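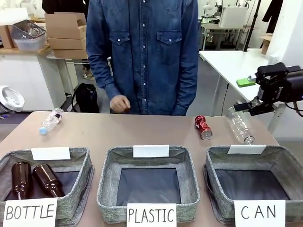 Two plastic bottles and a crushed can. Where do they go next?

Does Recycling Really Work?

You have probably been told that recycling saves the planet. It's on posters, on cereal boxes, and maybe on the side of the bin in your classroom. But when somebody tells you a thing is always good, it's fair to ask how they know. So let's ask.

Start with the triangle

Turn over a plastic bottle and you may find a little triangle made of arrows with a number inside. Lots of people think it means "this will be recycled." It doesn't. The number tells you what kind of plastic it is. A 1 is the kind used for most water and soda bottles. A 2 is the thicker kind used for milk jugs. Some of the higher numbers are hardly ever recycled, and they still get a triangle. Does that seem fair to you? It doesn't to me.

Cans have a good story

Aluminum is a metal, and it can be melted and made into something new again and again without getting worse. Making new metal from old cans also takes far less energy than digging up rock and starting over. When a grown-up says recycling cans is a good idea, I can't find much to argue with.

One small catch: some sorting plants would like you to leave your cans uncrushed. Machines there sort by shape, and a flat can may slide off with the paper. Other places don't mind at all. Your town's website should say which.

Bottles have a messier one

Old bottles are washed, chopped into flakes, and melted. Some become new bottles. Many become carpet, stuffing for jackets, or plastic straps, and those things are hard to recycle again. So a bottle might get one more turn and then end up in a landfill anyway. People call that a loop. I'd call it a road with an extra stop.

What happened in Lerkdale

The town of Lerkdale gave every street new bins and told everyone how well it was going. In one month the trucks picked up 674 tons. That was the number printed on the flyer. The sorting plant at Fusthorpe had another number: 565 tons were good enough to sell. The rest was greasy pizza boxes, garden hoses, diapers, and bags of plain old trash.

Both numbers were true. Only one of them made it onto the flyer. When you see a big number, check whether it counts what was picked up or what was used.

Watch out for green words

"Eco," "green," and "earth friendly" can mean nearly anything. "Recyclable" means a thing could be recycled somewhere. "Made from recycled plastic" tells you more, but look for how much. Is it all of it, or a tiny bit?

So should you bother?

Yes, I think so, especially with cans. Empty your bottles first, and keep plastic bags out of the bin, as they wrap around the machines. But recycling comes last in "reduce, reuse, recycle," and the first two get a lot less space on posters. A metal bottle you fill up 200 times does more good than a throwaway one put in the right bin, as long as you don't lose it on the bus.

Try this

Find three packages in your kitchen. Read every word about recycling on them, then look up what your town takes. Do they match?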